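Ludley Museum Opens Evening Hall Display

The Ludley Museum of Craft and Play will open its new evening hall in September with a display devoted to fitting boards and shape puzzles. The museum holds 745 such pieces, most of them given by the Pastor family.

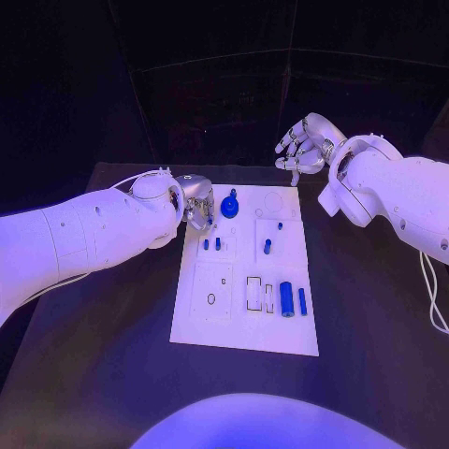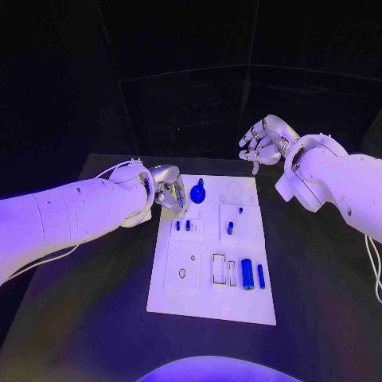
A white board with outlined shapes and blue parts, under violet light.

The hall was planned by curator Isla Skinner, with lighting by Ozan Duman of Clendar. Dark tabletops and colored light were chosen to draw attention to the outlines -- a practice the museum first tried at its Curkholm branch.

"Visitors look longer when there is a place waiting for each part," Skinner said.

The museum expects about 800 visitors in the opening month. The hall will remain open until 8 p.m., and admission is included in the general ticket.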